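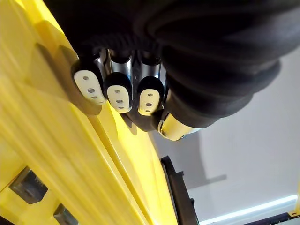 Handling rules, Bramwell hall
Sunita Crenshaw and Umut Ertürk wrote these for anyone running a hand or gripper on the shelf task. Revised Wednesday, January 8, 2025.

Check the cover before power-up. Replace it at 400 hours. Stay outside the floor tape while the arms are live.
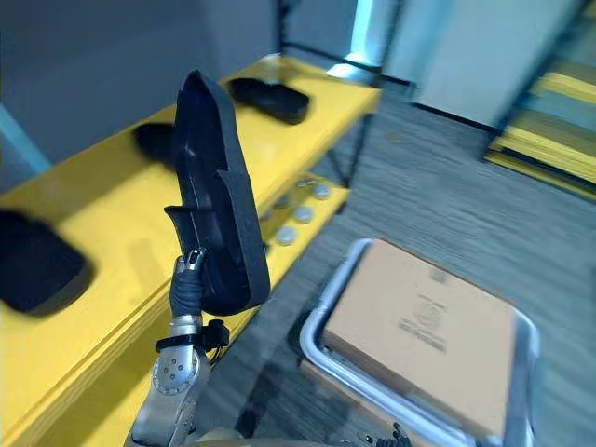
One black foam piece in the gripper, others on the upper tier.

Log every dropped part, even if it is undamaged.
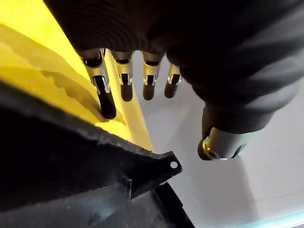
Who can clear a stop?
Only the operator who signed in for that shift.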